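Ticket 3274: Cultico awards portal, entry form rejects "duration of work"
Opened by: Kenna Galbraith
Status: reopened
Component: Briscombe submissions, ephemeral art category

The form wants a run time in whole days. My piece lasts 15 minutes. I type 0, it says the field is required. I type 1, and the jury gets told something false.
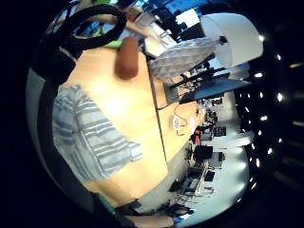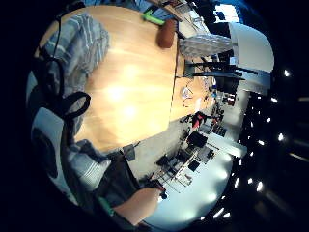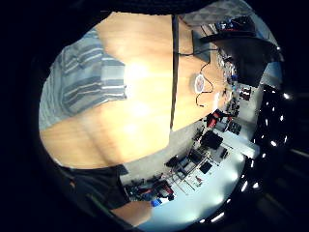 Attachments 1 to 3: wooden tabletop, all three

Support, first reply: Clear your cache and try again.

Kenna: Did that in two browsers. Same error. I doubt the cache decides what counts as a day.

Support: Fixed in tonight's update. Closing.

Kenna: Reopening. It takes minutes now, but the preview rounds them up to "1 day". Did anyone test this with a short work? The Rutherford prize has had a free text box since 2013.

Support: Passed to the Wudordale team. Workaround: put the real duration in the artist statement.

Kenna: The statement is capped and mine is full. Entries close in December. Leaving this open until I see "15 minutes" in the preview myself.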